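**Kitchen meeting, Trenenau House, 12 Sep 2025**

We started late, as the soup wasn't done and it seemed silly to sit down without it. I took notes because my pen was the one that worked. There were 13 of us at the start and a few drifted off after the fridge item, so if you left early, please read the part on the counter, it's mostly for you!

**Last time's notes**

Read out, one fix. I had written that we agreed to buy a dish rack from Wistis. We only agreed to look at one. It's been looked at. It is too deep for the spot by the sink (the front legs would hang over), so that's dropped, and the old rack stays until somebody finds one that fits. I've changed the notes.

The squeaky pantry door was on the list to fix and it has been fixed. It now sticks a little instead. Carried over.

**Money**

The food jar has $51 in it. Everybody put in their $4 except for two people who know who they are, and one of them paid during the meeting in quarters. Out of that we still owe for dish soap, sponges and the big bag of onions. Coffee stays outside the jar, same as always. We had the coffee talk again anyway and I'm not writing it all down, but the short version is that the people who drink it buy it, and the people who have "just a half cup" every morning should buy a bag once in a while too.

Someone asked if we could get the seedy bread from Văduva Bakery on the jar. Lots of yes noises. Somebody else pointed out what it costs. We settled on one loaf a week as a trial, cut thin, and we'll see how that goes when we meet next. I said I'd pick it up on my way home, so that's me.

**Fridge**

The bottom drawer is for vegetables that belong to everybody. It isn't for takeout. The top shelf is still a mess of half lemons, and we agreed that any lemon not in a box or a bag by Sunday-cleaning-time (or whenever the cleaning really happens) goes in the compost. Tape and marker are back on the fridge door. Initials and a date, please, that's all we ask.

The noise from the back of the fridge was discussed for a long time. Half of us can't hear it. Agreed to pull it out and vacuum behind it before we call anybody.

**The counter**

Okay, this was the big one, and it went on longer than everything else put together. The complaint, which I'm writing down as fairly as I can (full disclosure, it was partly my complaint), is that the counter has filled up with things that all live there for a good reason and there's hardly a place left to chop a carrot. It's the best stretch of counter we have, with the green tile behind it and decent light, and I end up making my sandwiches on top of the washing machine.

Where we landed:

- The toaster oven stays out. It gets used too much to live in a cupboard, and it's heavy.
- The two-slot toaster also stays. I suggested that one machine could make toast for the whole house and I was shouted down! Fine. People feel strongly about toast. It should go right up next to the toaster oven so that the two of them take up one end.
- Towels. We keep putting a folded towel on top of the toaster oven, and I do it too, it's just the right height. From now on it comes off before the oven goes on, every time, even for a quick slice of pizza. The pizza crowd runs that thing at 400 and I don't love the thought of cotton sitting on it. We want a hook for the towel. There's a box of hooks in the basement left over from the Plandov Street apartment, and I've been told they're ugly, but they're hooks.
- The containers along the tile can stay along the tile, in one row, not two. If it's in front of another container then it needs to go up in the cupboard. Lids on, please. We don't want ants again.
- The teal canister with the bamboo lid was argued over. One side says sugar, one side says rice. Whoever fills it next gets to pick, and has to put a label on it.
- The cutting board gets to stay flat on the counter, as everybody reaches for it anyway. It isn't a shelf, though. Cups, mail, keys and phones should be somewhere else when you walk away.
- Tall stuff, meaning the spoon crock and friends, at the far end from the toaster.

There was a proposal to put up a shelf over the counter. Nobody wants to drill into that tile and I can't blame them. A freestanding shelf came up too, Wistis has a narrow one, and the person who looked at the dish rack kindly said they'd measure for that as well. Please measure the depth this time (said with love).

Also on the counter, crumbs. The tray in the bottom of the toaster comes out. Several people were surprised to hear it. Empty it into the compost and wipe under the feet while you're there. We aren't making a schedule for it, we tried a schedule last December and it caused more trouble than the crumbs did.

**Cupboards**

Quick one. We have far too many lids without boxes. Bring whatever is in your room back down to the kitchen, then we'll match them up on the table and the orphans go. Baking things are going to share one cupboard: flour, baking powder, all the spices, the good pan. If you've bought your own cinnamon, check whether we already have some before you open it. I counted nothing and I'm accusing no one, but come on.

The blue mixing bowl is still missing. If it's under your bed with laundry in it, no questions asked.

**Potluck with the Plandov Street people**

They hosted last time, so it's our turn. They're bringing dessert and folding chairs. We're doing a big pot of something, a salad and bread. I've put myself down for bread again because of the Văduva thing. We'll need the whole counter clear to lay the food out, so on that day the toaster and the row of containers move to the dryer and come back after. Sign-up sheet is on the pantry door (the one that sticks).

One person asked for a dish without nuts and one without garlic. The garlic request got a moment of silence, but we'll do it.

**Any other business**

The compost bucket needs a new lid. Window over the sink: please shut it at night, the moths are coming in. Someone found a single earring by the stove and it's in the dish with the rubber bands.

We ended when the soup ran out. Next one is at the same table, and somebody else is bringing the pen.

The counter in two views, toasters at one end and the cutting board out: 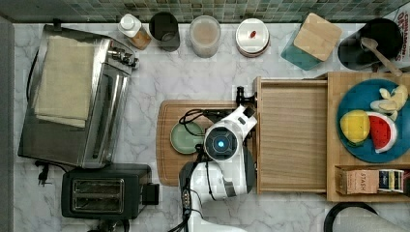
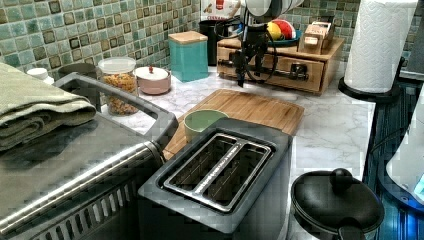 **Trenenau House Kitchen Crew**

Who's doing what before we meet again:

- Hooks up from the basement, towel hook by the sink: the upstairs back bedroom
- Measuring for the Wistis shelf: same person as before, tape measure is in the junk drawer
- Vacuuming behind the fridge: two people, it's heavy
- Label for the teal canister: whoever fills it
- Bread: me
- Pantry door: open, please volunteer, I've already been at it with a butter knife and made it worse

If I got something wrong, write it on the copy taped inside the pantry and I'll fix it in the next set.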